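**Larnlow 634 Narrow Work Table**

The Larnlow 634 is a fixed-height table for small shops, labs and packing rooms where a full-depth bench won't fit. It ships flat and goes together with the hex key in the box. Most people have it standing in under an hour.

The top has a hard, sealed surface that wipes clean with soap and water. Don't use acetone or scouring pads on it. Light scratches can be left alone, but fill deep ones before liquid gets in – repair sticks are sold under part number 3883.

### What's in the box

- Table top
- Two end frames and one rear rail
- 12 frame bolts with washers
- Four leveling feet
- Hex key and printed instructions

### Setup notes

Put all the bolts in finger-tight first, then level the table, then tighten. If you tighten one end frame before the other, the rear rail won't line up. Check the bolts again after 10 days of use.

The Sulari shelf and the Ekanayake cable tray both fit this model. The older Flarnulby casters do not – the thread is different.

### Finishes

Tops come in white, gray and natural. Frames are black only. The white top was out of stock through May and is now shipping again.
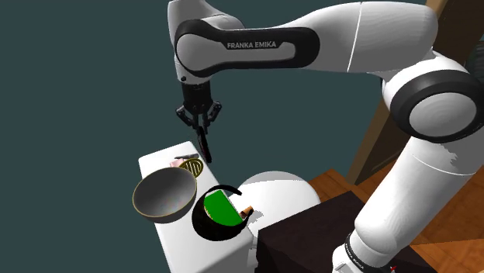
*Narrow white table with a Franka Emika arm.*

### Ordering and returns

Orders placed before noon go out the next working day. Unassembled tables can be returned in the original carton. For bulk orders, ask for Inese Org in sales. Questions about spare parts go to Cornel Buzatu at the service desk; please have the number from the label on the rear rail ready.

Page updated June 2020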